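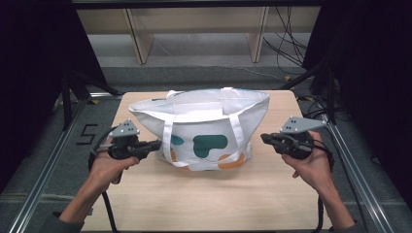
Ticket: shared grocery list brings back items after they are checked off

Product: Doltik Lists, household plan
Opened by: Jinfeng Xiong
Handled by: Jiahui Li, Statness support
Status: Closed, workaround given

Original report

We have a household list shared between two phones. I check off an item in the store, it goes gray, I walk away feeling like an adult. By the time I'm home it is back at the top in black letters as if I had never gone. This week it was fish tofu, scallions and dish soap. My wife, a trusting person, saw the list and bought all of them again on her way back from Imdale. We now own enough dish soap to see us into retirement.

I have logged out and in. I have reinstalled. I have also spoken sharply to the phone, with the same result.

Reply from support, 9:40 a.m.

Thanks for the detail, and sorry about the soap. Please check these on both phones:

App version, under Settings, then About.
Whether "Keep a copy offline" is switched on.
Whether the list has any items set to repeat.

Also, how long is the list, counting the checked items?

Customer, 12:15 p.m.

Same version on both. Offline copy is on for hers and off for mine. Nothing repeats, at least not on purpose. The list has 300 items on it, nearly all of them checked. I didn't know they were still in there. It's like finding out the recycling has been going into the attic.

Reply from support, 2:05 p.m.

I could reproduce it with a list that size. When a phone with an offline copy reconnects, it sends its old version of the list first and asks questions later. On a short list the newer change catches up before anyone sees it. On a long one it can lose. Please do this in order:

1. On her phone, turn off "Keep a copy offline."
2. Close the app on both phones.
3. On your phone, open the list menu and choose "Clear checked items."
4. Wait four minutes, then open the app on hers.

Customer, 6:30 p.m.

Done. Went to the Liao market after work, checked things off as I went, and they have stayed gray so far. I'm watching them. 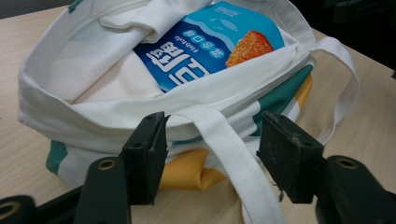
Will clearing the checked items erase our purchase history?

The history is stored separately, under Past Trips, and clearing the list leaves it alone.

Customer, 6:52 p.m.

Found it. Past Trips has the dish soap in there twice, so at least the app is being straight with me about that part. Can she turn the offline copy back on? The store by her office has the reception of a submarine.

Reply from support, 7:10 p.m.

She can, as long as the list stays short - clear it after each big shop. The proper fix is planned for the November update. I've linked this ticket to the bug so you'll get a notice when it ships.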